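What a Pavement Asks of a Robot

I had meant to stay for half an hour at the Trikano open day and I stayed for 3 hours, mostly because Giang Khương is such a patient host and kept the tea coming. Her team teaches delivery robots to get along a street, and nearly all of the learning happens in a simulated town.
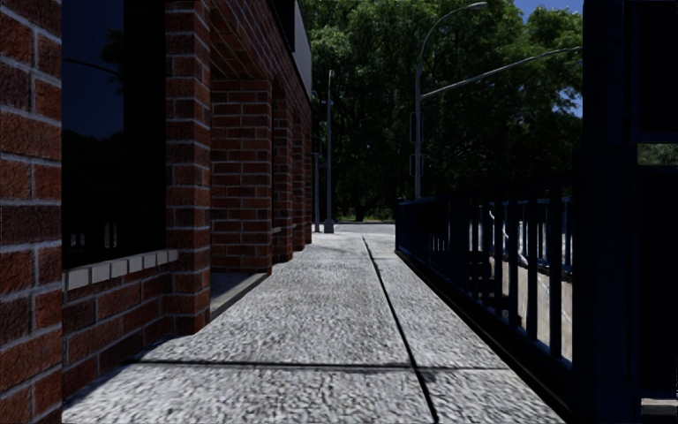

I used to think of this as a bit of a cheat, I'll admit, but I've come round to it (my knees would like a rehearsal too!). What I'd still ask is that people who walk slowly, or push prams, get a say before the real machines arrive in October. Macario Robles, who showed us the controls, agreed with me so warmly that I rather forgot to argue.

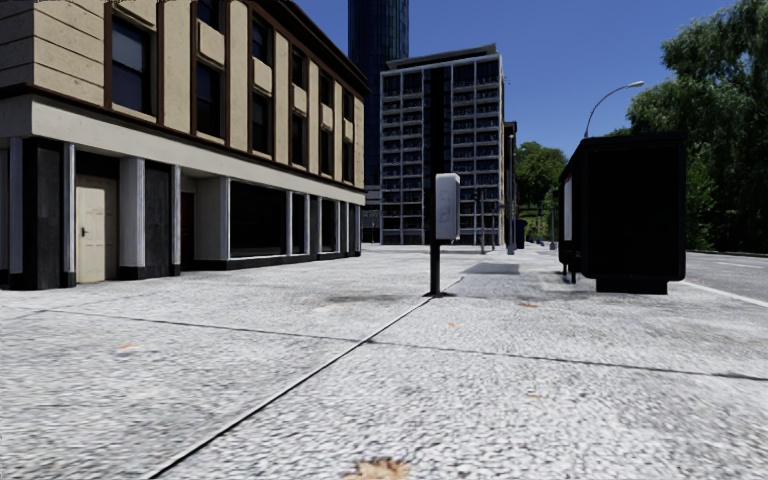

Fallen leaves and a bus shelter in the simulated town.

I should like to go back, and I'd bring my neighbours, who have plenty to say about pavements.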